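Ticket 232: Lunch box shelf, cartons don't agree with the stock list
Opened by: Umesh Singhal
Category: Shelving / stock / labels
Priority: I put Medium. The system changed it to Low.
Status: Closed, with sulking

What is wrong

The handheld says the lunch box bay has 26 items that don't exist and is missing several that do. Customers keep bringing one product to the register and getting the price of another. Yesterday a man was charged for a water bottle while holding a three-piece lunch set, and he was very gracious about it, as people tend to be when the mistake runs in their favor.

Affected: the red metal shelving by the back wall, top and middle shelves. The bottom shelf has its own ticket and its own problems.

What I tried before opening this

Turned the handheld off and on. Turned the Claveo label printer off and on. Scanned the same carton four times in a row in case it was shy. Got the same wrong answer four times, so at least we can rule out randomness.

Log

9:10 am
Printed a fresh shelf report from Claveo. It ran to 30 lines for a bay that you can see all of without moving your head. Two lines were for Halberg thermos flasks, which we stopped carrying in June.

9:25 am
Claveo support suggested I "refresh the planogram." Asked what that involved. It involves pressing a button called Refresh Planogram. Pressed it. The Halberg flasks came back a third time.

9:40 am
Checked whether the problem was the barcodes or the list. Scanned a pack of napkins from the Zesitz aisle as a control. Napkins scanned as napkins. Felt an unreasonable rush of affection for the napkins.

10:05 am
First real finding. The puzzle lunch boxes on the top shelf come up as "LUNCH BX BLU." So does every other lunch box anybody has ever described as blue, including one that is gray. Whoever typed in the item names in the beginning used color as the main way to tell things apart, in a category where manufacturers will put any color on any carton they like. Added the word PUZZLE to the record. It now reads "LUNCH BX BLU PUZZ" on account of the character limit.

10:30 am
Second finding. Several cartons have our sticker on top of, next to, or nowhere near the manufacturer's code. If you aim the scanner casually you get whichever one it feels like reading. The manufacturer's codes were never entered for this bay, so those scans go to the closest match, and the closest match is apparently a flask.

11:15 am
Third finding, which I would like noted as the main one. Someone has been filling gaps on the middle shelf with whatever was in their arms. There are water bottles and soft toys in among the lunch boxes. The system has no opinion on soft toys in this bay because it doesn't know they are there. The customer with the water bottle price is, I think, explained.

11:20 am
Asked on the staff channel who put the toys there. Eleven people have seen the message. It remains a mystery of the ages.

12:00 pm
Lunch. Out of a bag, for the record.

12:50 pm
Claveo support wrote back asking me to confirm that the shelf exists. Confirmed.

1:15 pm
Gave up on fixing the list from the desk and went to do the bay carton by carton. Method that works is below, so that the next person can spend their morning on something else.

Fix

1. Put the handheld in Count mode. Lookup mode will let you scan all day and save nothing. I know this because of the 20 minutes between 1:15 and 1:35.

2. Start at the top left and work across. Scan only our white sticker. If a carton has no sticker, set it aside and print one.

3. Say the name on the carton out loud and compare it with the name on the handheld. Colleagues will look at you. "Maze" and "puzzle" are the same product family, so don't make a new record for each.

4. On the middle shelf, bring each Crunchy bite carton forward before you scan it. They are stacked behind one another with matching artwork, and it's easy to do the front one twice and the back one never. Our barcode sticker is up on the top edge, so with the carton pulled out a little you can get at it without taking the whole stack down.

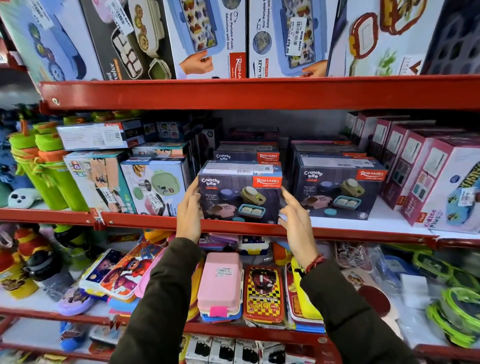
5. Move the bottles and toys to their own bays. Do this after counting the lunch boxes, or you will lose your place and start over at the top left. I started over at the top left twice.

6. Delete the Halberg lines by hand, then save. Do not press Refresh Planogram. I have put tape over the spot on the desk monitor where the button appears.

Result

3:40 pm
Bay count matches the list. Ran ten test scans at the register and got ten lunch boxes. The whole-store mismatch total went from 170 to something that fits on one page.

Still open

The Pant pencil cases are probably in the same condition. I walked past them on the way back and did not make eye contact.

The character limit on item names. Claveo says it is "on the roadmap."

4:05 pm
A stuffed toy is back on the middle shelf. Reopening under a new number.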